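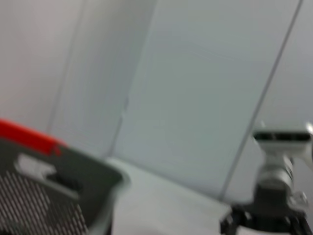

Domestic chore robotics

Domestic chore robotics is the branch of robotics which tries to give ordinary household work to machines: tidying, sorting, folding, loading and carrying. The same methods are studied for light shop-floor work, for example filling trays or moving containers between benches. As of June 2022, single chores can be done by machines under prepared conditions, but a general household robot is not available to the public.

Background

Machines such as the washing machine took over one part of a chore and left the rest to the person. A washing machine cleans the clothes, but somebody must still collect them, put them in and take them out. Chore robotics is concerned mostly with this remaining part. Industrial arms have moved parts in factories for decades, but there the parts arrive in known positions. In a home the position of almost everything changes from day to day.

Typical tasks

Work with baskets and other open containers is a common subject of study. A plastic basket with slotted sides looks simple, but it can slide or tilt when it is pushed, and small items may catch in the openings. Handles cut into the wall are made for human fingers, and a gripper must approach them at a suitable angle. Many systems therefore use two arms, so that one can steady the container while the other works. Cameras are often placed at the wrist, close to the gripper. They give a near view of the object, but the picture becomes blurred when the arm moves fast, and the control software has to accept this or slow the arm down.

The Mudstead trials

The Mudstead trials were a series of tests organised by the engineer Cledwyn James. Three chores were chosen: emptying a basket, folding hand towels and setting a table. The Havley system, a two-armed bench machine, made 666 attempts in total. It was reliable with the basket when the contents were dry and of similar size. Folding was much slower than by hand, and 17 towels had to be withdrawn from the tests after they were torn or stretched. A second machine, built by the firm Dradosari, took part only in table setting.

Assessment

Opinions differ on how near the field is to practical use. James has written that a machine which needs a person standing beside it has not yet taken over the chore - it has only changed it. The Ueda group, which works on shop-floor handling, takes a more hopeful view and considers repeated container work ready for small workshops, if the lighting and the bench are kept the same. Both agree that recovery from mistakes, such as a dropped item or an overturned basket, remains the weakest point.

See also

Bimanual manipulation
Home automation
Service robot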